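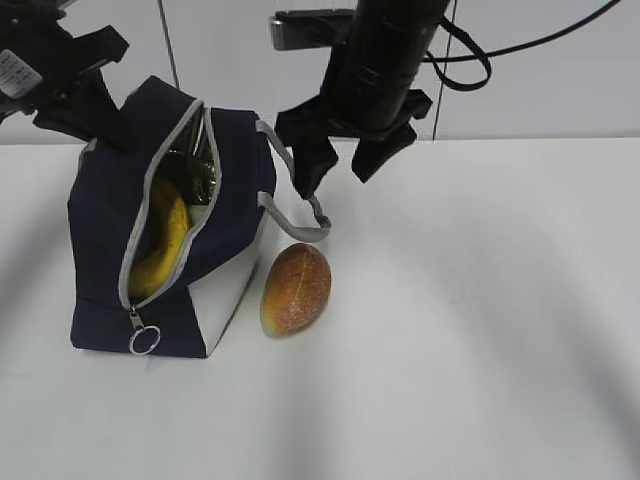
Nellico lunch bag in navy, partly unzipped, with a banana in the main compartment.

Nellico Insulated Lunch Bag, Navy
Product code: 1483
Made for Tomier by Omoregie
Availability: in stock

A soft-sided insulated bag for one person's lunch. The outside is navy blue fabric with light grey trim along the zip, and the inside has a silver foil lining. It has two grey handles and a flat bottom.

The Nellico is the middle size in our lunch range. It suits a sandwich box, a piece or two of fruit and a drink, and it is the one most people pick for school or the office. If you carry a full cooked meal in a deep container, look at the Skindlow further down the page.

Description

The zip runs over the top of the bag and down the front, and stops short of the base. Undone all the way, it lets the front fall open so you can see what is in the bottom without emptying the top. With the zip part of the way down you can get at a banana or a cereal bar and leave everything else where it is.

The zip pull is silver-coloured metal with a small round ring hanging from it. The ring is there as standard. You can hook a finger through it, which helps with cold hands, or use it for a name tag or a locker key. We do not recommend hanging a large bunch of keys on it, as the weight will drag the zip down when the bag is carried.

The sides are soft and will crease with use. Pressing the bag flat and leaving it under other things will put folds in the fabric, and most of these drop out once it has been packed again. The foil lining crinkles from the first day. This does not affect how it works and is not treated as a fault.

Specification

Product code: 1483
Colour: navy with light grey trim
Outer: woven polyester
Lining: silver foil, wipe clean
Padding: closed-cell foam
Closure: single zip, metal pull with ring
Handles: two, grey, 46 cm each before stitching
Fits upright: most bottles up to 700 ml
Fits flat: most sandwich boxes up to 1000 ml
Ice pack: not included
Machine wash: no

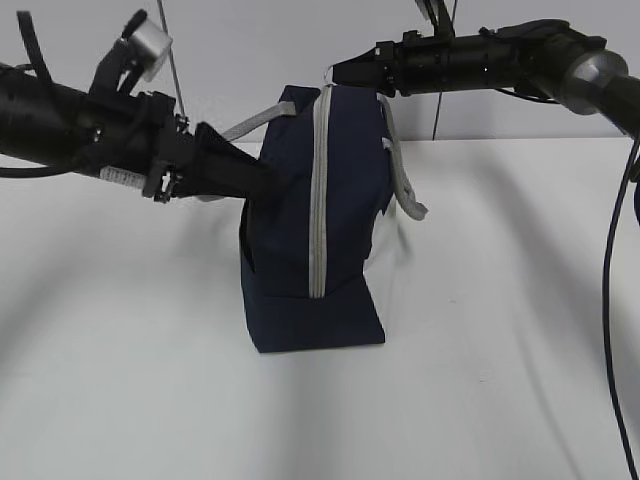

Nellico lunch bag standing on its base, showing the two light grey handles and the zip trim.

Handles

The handles are stitched in at the top, one to each side of the bag. Held together they carry the weight evenly. Held singly the bag will tip, so hold both if there is soup or anything else inside that might leak.

They are soft enough to fall to the side when you let go, so they stay out of the way while you pack. They will also go over a coat hook, a pushchair handle or the back of a chair. The bag does not come with a shoulder strap and there are no rings to clip one to. Customers ask about this quite often – the Skindlow has a shoulder strap if you need one.

What fits inside

Every lunch box is a slightly different shape, so we can only give a general guide. The boxes and bottles below have been tried in the Nellico at our shop by Kusum Rathore.

Flat sandwich box, 1000 ml: fits, with room on top for fruit
Round soup flask, wide neck: fits upright, zip closes
Sports bottle, 700 ml: fits upright, zip closes
Sports bottle, 1000 ml: too tall, zip does not close
Two small snack pots and a yoghurt: fits, with plenty of space left
Dinner plate with cover: does not fit

A sandwich box and a 700 ml bottle will go in together if the box is a narrow one stood on its side. With a wider box you will need a shorter bottle. If you are not sure, measure your box and ask us before you order.

Packing it

Put the heaviest thing in first, against the base. A box goes flat on the bottom, with the ice pack on top of it. Cold air sinks, so an ice pack at the top does more than one at the bottom.

Soft fruit goes in last. A banana will sit along the curve of the opening with the stalk end up. Mangoes, peaches and ripe pears bruise easily and are better wrapped in a tea towel or kept in a small tub. Hard fruit such as apples can go anywhere there is a gap.

Close the zip fully if you want the food to stay cold. The padding can do very little with the front open.

Hot food is fine in a sealed flask. Please do not put a hot pan, tray or bare dish straight on to the lining. The foil will mark and the foam behind it can shrink.

Keeping food cold

This is a lunch bag and it will not do the job of a cool box. With a frozen ice pack and food straight from the fridge, packed at 7.30 in the morning, we would expect lunch to be pleasantly cool at midday in an ordinary room. In a hot car, or outdoors in August, allow less time or use two ice packs. Meat, fish, rice and dairy foods should go in a fridge when you get to where you are going, if there is one.

Cleaning and care

Empty the bag at the end of the day and leave it open to air. Wipe the lining with a damp cloth and a little washing-up liquid, then wipe again with clean water and dry it with a tea towel. Most smells come from crumbs and spills in the bottom corners, so turn the bag upside down over the sink and shake it first.

For a stronger smell, spread a spoonful of bicarbonate of soda over the base, leave it overnight and wipe it out in the morning.

The navy fabric can be sponged. Use cool water and mild soap, and stay clear of bleach and spray stain removers. The pale trim and handles show dirt sooner than the rest. An old toothbrush is useful along the edges of the zip.

Do not machine wash, tumble dry or iron. Do not scrub the lining with anything abrasive. Small pinholes can be covered with foil tape from a hardware shop, but once the lining has torn along a seam the bag should be replaced.

If the zip becomes stiff, run a plain candle or the tip of a soft pencil along the teeth and work the pull up and down a few times.

Customer comments

"I bought this for work to replace one with a plastic buckle that broke. Good size for me. I take a sandwich, fruit and a flask and there is still room for my purse when I pop out." – Folasade Akinola

"Does what it should. Stands up by itself when it has a box in it and slumps a bit when it hasn't. Would have liked a pocket on the outside for a fork." – Riet Jacobs

"My son can work the zip himself because of the ring on the end. The old one had a tiny pull and he used to bring it home unopened. We have had it two terms, lining still in one piece, handles gone a bit grubby." – Jummai Fashola

"Returned as my bottle was too tall. My own fault for not reading the list. Swapped for the Skindlow with no trouble." – Titilayo Onuoha

Questions we are asked

Is there a pocket inside?
No. The inside is a single compartment. Loose cutlery is best kept in the box or rolled in a napkin.

Can I have a name printed on it?
We do not print on this bag, as ink does not take well on the fabric. Iron-on labels are not suitable either because of the foam. A tag on the zip ring or a sew-on label at the base of a handle will both work.

Does it fold flat for storage?
It will press down but not completely flat. Do up the zip first and push from the sides. Avoid folding it in half across the middle, as this cracks the foil over time.

Does it come in other colours?
The Nellico is sold in navy only at present. A green version was made in a short run and has sold out.

Can I put loose ice in it?
Please don't. The seams are stitched, and water will find its way through them as the ice melts. Use a sealed ice pack.

Do you sell spare zip pulls?
Yes. Ask for the pull and ring set and give the product code, 1483. It goes on with a pair of pliers.

Also in the range

Skindlow: taller than the Nellico, with a shoulder strap and an outside pocket. Takes a 1000 ml bottle upright. Better for a long day or a cooked meal.

Omoregie slim ice pack: fits flat on top of a sandwich box in either bag. Freeze overnight before first use.

Delivery and returns

Orders placed before 2 p.m. are normally sent the same working day. The bag is posted pressed down in a paper sack, so it may look creased when it arrives. Stand it open with a box inside and leave it for a day.

Unused bags can be sent back with the card label still attached. We cannot take back a bag that has had food in it unless there is a fault. For a broken zip or a handle that has come away at the stitching, send us a photograph and your order number and we will arrange a repair or a replacement.

Larger orders for schools, clubs and workplaces are welcome. Please contact the Tomier trade desk with the quantity and the delivery address, and allow extra time in August, when most of the school orders go out.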